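Speaker notes: Looking after one picking cell (the 25-minute slot, after coffee)

Slide 1. Title

Wait for people to sit down. Say good morning, say which company (Wonetti, maintenance side), say I am not a software person and that any question with the word "neural" in it should go to somebody else. Hands up who has a robot at work. Hands up who is the one that gets phoned when it stops. Those are my people, I'll be talking to you lot mostly.

Slide 2. What the cell does

Keep this short, I always go on too long. It's one arm, a KUKA, with a gripper on the end, and it picks small bars out of one bin and puts them in another. Then it does it again. We call it Drollilia, which was a typing mistake on the first purchase order and it stuck. It's been running 14 months. It sits in our unit at Ondorau, on the ground floor, on carpet, and yes I know, we'll come back to the carpet.

Slide 3. The bench and the clamps

I want to spend a good while on this one because it's where I lost the most time. When we first set up, the bins just stood on the boards. They were heavy and I thought that would do. Every time a finger touched the side of a bin it nudged it a hair, and by Thursday the arm was reaching for a bin that had wandered off towards the window. You don't see it happening. You just get more and more missed picks and everybody blames the vision.

So now everything is clamped. Screw clamps, the ordinary sort, the kind you'd have in a shed. I go round them first thing with the arm powered down, hand tight and then a quarter turn, and I check the bins against pencil marks on the wood. If a bin is off its mark I put it back and write it in the book. (Tell the story about the clamp handle and the elbow here if there's time. There won't be.)

One thing to say slowly: clamps stick up. Whatever you bolt on to hold the job still is one more thing for the arm to hit. We put every clamp into the collision model, handles included, and if you swing a handle round the other way you've got to go and change the model too. 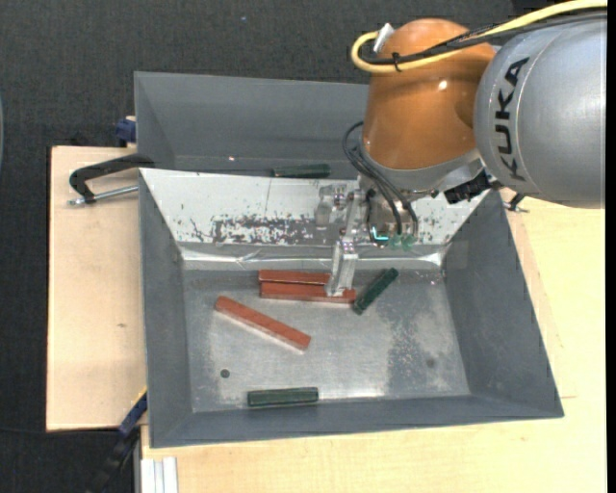 Slide 4. Cables and hoses

Right, my favourite subject! If you take one thing home, let it be that the arm will be fine and the cables won't. The arm was built by people who build arms. The cables were put on by me, on a ladder, with a bag of ties.

The wrist turns a lot more than you'd think for such a small job, so you need slack, but too much slack and the loop catches on something. I went through 4 different layouts before I found one I could leave alone. What I do now is jog the wrist by hand to both ends of its travel, very slowly, and stand there watching the loop the whole way. Don't talk to anyone while you're doing it. Then I do it again with the arm low, down in the bin, where everything pulls differently.

Ties: snug, never tight. I used to pull them till they creaked and then wonder why the jacket was split underneath. And trim the tails flush, they'll have your knuckles open otherwise.

Air hoses go at the fittings first. Listen for it before the compressor gets going and drowns it out, and if you're not sure, a bit of soapy water on a brush. I keep spare fittings and a length of hose in a tub under the bench and I replace the hose with the fitting, both together, it costs pennies.

Slide 5. The gripper

Weekly job, 18 minutes if the bolts behave. Power off, air off, bleed the line, then wait for the fingers to go slack before your hand goes anywhere near. Say this twice.

I check each linkage bolt with the little torque wrench, wipe the fingers down, and look at the tips. Worn tips are sneaky. The pick still works, it just works a bit worse, and the bar twists as it comes up. We had a week where I'd have sworn the camera had been knocked and it was a finger tip with a rounded edge. Swapped it, all better, felt silly.

Paint mark across every bolt head, by the way. Then you can see from a yard off if one has moved. Govindasamy, the supplier who did our brackets, sent them without any marks and I spent an evening with a paint pen putting them on.

Slide 6. The bins

People skip the bins. They think a bin is a bin. But the fingers go down to the floor of it all day long, and metal on metal leaves its mark. Anything stuck on or painted on will start to flake sooner or later, and then you've got chips loose in the place you're trying to pick from. I hoover ours every 1,000 picks, and have a feel round the corners for anything sharp.

Flat floor, too. Put a straight edge across it now and then. If there's a dip, a bar lying in it sits lower than the arm expects.

Slide 7. The carpet

Pause for the groan. We rent, the carpet came with the place. It sheds fluff, and it hides every screw I've ever dropped. So there's a magnet on a stick hanging by the door, and the rule is that if you drop something you stop and find it before you start the arm again.

Slide 8. The book

Hold up the book. It's a paper one, A4, hardback, with coffee on it. Date, initials, what you found, what you did. The handy bit is reading back three weeks when something starts playing up, and there's usually a line in there like "hose rubbing, moved tie" that tells you where to look.

Leave the checklist up on the screen while I take questions. Somebody will ask what it all cost, and the answer is to find me at lunch.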